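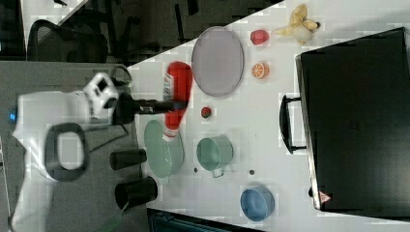

The Talley arm with the red squeeze bottle in its grip, at the Grimshaw workshop in Prultcombe.

I've been going over to Grimshaw on and off since spring to write up the Talley project for this page, and I'd been hoping my next item would be the fun one, with the arm clearing a table from start to finish. Well, not yet! The arm has been on restricted running since Wednesday after what the team is calling a grip release fault, and I got the full story over a very strong coffee from Normunds Laur, who was standing closest when it happened.

Short version: the gripper didn't let go when it was told to. Normunds had put the arm through a pick and place with the bottle, the program sent the open command, the screen said open, and the fingers stayed shut. Then the arm carried on to its next move as if its hands were free, taking the bottle along for the ride. It swung back toward the side of the table where he was reaching in to straighten a cup, and the cap end of the bottle caught him on the forearm.

He's fine. I'll say that early so his mom can stop reading here. He got a red mark, it was gone by the time he drove home, and he finished his shift. But he was pretty frank with me that he shouldn't have had his arm over the table with the thing live, and that the house rule (hands out until the arm is parked) had gotten a little soft over the summer. "I'd done it so many times I'd stopped seeing it as reaching in," he told me. I know that feeling, I have a table saw.

What bothers people over there more than the bump is the mismatch. A gripper that sticks is a nuisance. A gripper that sticks and reports itself open is a safety matter, and Ivar Lundgren, who runs the floor, stopped all the runs that afternoon and pulled the logs. They'd done 300 cycles that week on the same program. When he went back through them he found the same false "open" message 35 times, most of them so short that the fingers caught up before the arm moved off and the whole thing looked normal from the outside. So it had been coming for a while!

I asked what makes a gripper lie like that and got a longer answer than I bargained for, so forgive me if I flatten it. The software was marking the fingers as open when the command went out, without waiting for the position reading to come back. Most days the gap is tiny and it doesn't matter. If the fingers are slow for whatever reason, the program gets ahead of them.

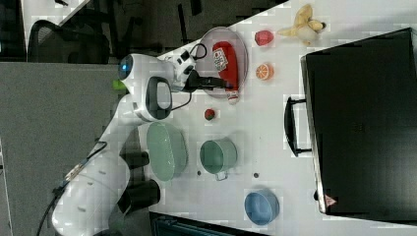

Ivar's first guess was the bottle itself. Squeeze bottles give a little when you grab them, so the fingers keep closing to hold the force, and then they have farther to travel on the way out. He thinks that explains some of the slow releases but he isn't ready to say it explains all of them. The toy fruit and the mug are going back through the same test one at a time, and he told me he'd be a lot happier if the strawberry misbehaved too, because then he could quit blaming ketchup.

The other suspect is the gripper's wiring. Steltby, who built the controller, has asked for the logs and wants the connector at the wrist checked before anyone changes more code. I called them and got a polite email back saying they're looking at it with Grimshaw and don't have anything to add for now. Fair enough.

In the meantime these are the rules on the floor. The program now waits for a real reading from the fingers before the arm is allowed to leave, and if it doesn't get one it stops where it is and beeps (loudly, I've heard it, I jumped). Speed is down to half. Whoever is at the table has to say "parked" out loud and hear it back before a hand goes over the top, which felt silly to everyone for a day and now they all do it without thinking. And the stop button has moved to the side where people stand. It used to be on the far side, and yes, several folks told me they'd mentioned that before.

Ivar wants 100 clean releases in a row at the slow speed, then another 300 at the normal one, before he lifts the restriction. A single false reading puts the count back to zero. They'd gotten to the sixties when I left and the beeper went off while I was hunting for my car keys, so I'm guessing it'll be a long August.

The open evening is still on as far as I know, though visitors will be watching from behind a line this time. I'll post the new start time when Grimshaw gives me one.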